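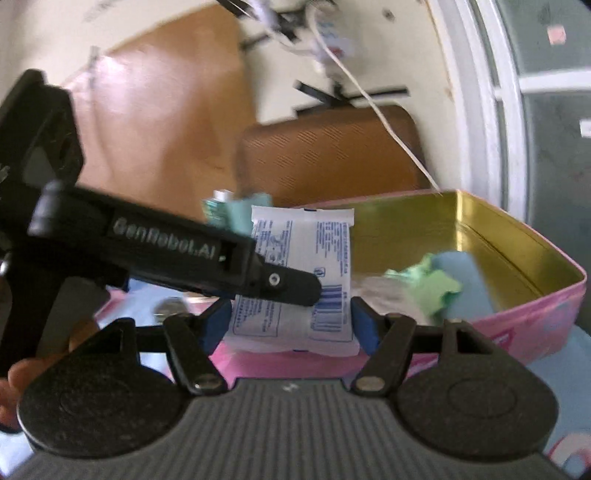
DAYTON, Ohio – October

Packing assistants, day and evening shifts

Prudard packs small goods for mail-order sellers. Most of what comes through our building is in soft packets and pouches: dry food samples, refills, craft supplies, replacement parts. We are hiring packing assistants for the small-packet room, which is the part of the business that has grown most this year.

The job

You will work at a bench with one other person. Packets arrive in open trays. You take each one out, look at both seals, check that the barcode is printed clean and can be scanned, and place it upright in the shipping carton with the others from the same order. Packets with a split seal, a smeared code or a missing label go in the reject tray with a slip saying what is wrong.

A full carton holds up to 100 packets, depending on size. When it is full you add the packing list, close it, tape it and move it to the cart at the end of the row. Cartons are light. The heaviest thing you will lift is a tray of refills, and there is a cart for those.

Other duties, shared by everyone on the shift:

Folding cartons before the first order is released
Refilling tape, slips and labels
Sorting the reject tray at the end of the shift and entering it in the log
Wiping down benches and sweeping the row

Two of our larger accounts, Nemeo and Panton, have their own packing rules. Nemeo orders are packed with all barcodes facing the same way. Panton orders get a paper divider between layers. You will be shown both in your first week and the rules are posted at the benches.

Hours

Day shift starts at 7 a.m. and ends at 3:30 p.m. Evening shift starts at 4 p.m. and ends at 9 p.m. Both run Monday through Friday. Lunch on the day shift is 30 minutes, unpaid, with two paid breaks. The evening shift has one paid break. Please say in your application which shift you want. We have 3 openings on days and several on evenings.

What we ask for

You need to be able to stand for most of a shift, read small print (glasses are fine) and handle thin packaging without tearing it. Basic reading and writing in English is needed for the slips and the log. Packing experience helps but we do not require it. A high school diploma is not required. Applicants must be 18 or older.

Pay and training

Hourly pay is listed on the application form and is the same for new hires on both shifts. The first five days are paid training with Usman Malik, who supervises the small-packet room. New hires who complete 90 days receive a $200 bonus in the next paycheck.

How to apply

Pick up a form at the front desk, Building C, 947 Dixit Road, between 8 a.m. and 4 p.m. on weekdays. Bring a photo ID. No resume is needed, but you may attach one. Interviews are short and include a tryout at the bench, so wear closed shoes. They are held every Thursday until the openings are filled.

Questions about the job or about adjustments for a disability can go to Kiran Mathur in the hiring office, in person or through the front desk.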